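Zondenell

Zondenell is a non-profit training organisation that provides vocational and small-business courses for school leavers and unemployed adults. It is based in Clistov and works through a network of host schools, colleges and employers. Its main programme, Rurkier, combines classroom teaching with a short work placement.

History

The organisation was set up by Nadiia Kuzmenko, a former secondary school teacher, and Demyd Kravchuk, who had worked in apprenticeship administration. Its first course was an evening class in bookkeeping, held in a borrowed classroom and taught by Kuzmenko. Practical subjects were added after local employers asked for entrants with some workshop experience.

Zondenell was registered as a charity on 20th October, a date it still uses as the start of its financial year. Kravchuk served as the first director and was succeeded by Tymofii Kovalchuk, under whom the separate courses were brought together as a single programme with a common timetable and a shared method of assessment.

Structure and governance

The organisation is run by a director who reports to a board of trustees. Trustees serve fixed terms and may be reappointed once. Teaching is overseen by a head of programmes, a post held by Setsuko Sakai, who also chairs the panel that approves new course outlines.

Host institutions sign an annual agreement with Zondenell. The host supplies rooms and basic equipment, while Zondenell supplies tutors, course materials and insurance for placements. Hosts do not pay a fee. Where a host withdraws during the year, learners are moved to the nearest centre with places in the same subject.

The Rurkier programme

Rurkier is open to applicants aged 16 and over who are not in full-time education. It lasts 40 weeks and is divided into a foundation stage and a placement stage. The foundation stage covers workplace writing, arithmetic, safety and the use of common office software. Learners then choose one of the following routes:

Business administration
Retail and stock control
Catering
Workshop practice

The programme takes 200 learners a year. Applications close in May, and places are offered after an interview and a short written task. Applicants who fail the written task may enter a preparatory class, after which they are interviewed again.

The workshop practice route was drawn up by Zakhar Vasylenko and is taught in small groups. It deals with hand tools, measuring, reading simple drawings and the care of work surfaces.

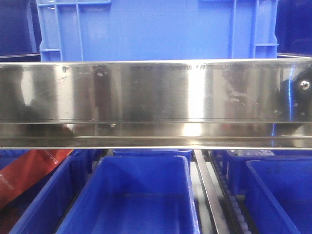
Learners keep a logbook throughout the placement stage, which is signed each week by a supervisor at the employer and checked by a tutor at least once a month. Final assessment is based on the logbook, a practical task and an oral interview. Results are recorded as pass, merit or not yet complete – the last of these allows one further attempt without a new application.

Funding

Income comes from grants, employer donations and a yearly award from the Zakharchenko Fund. The award is restricted to learner costs and may not be spent on salaries. Travel and clothing grants are paid from it, up to a limit of 2,000 for each learner with recognised additional needs. Accounts are examined independently and presented to the trustees.

See also

Apprenticeship
Further education
Work-based learning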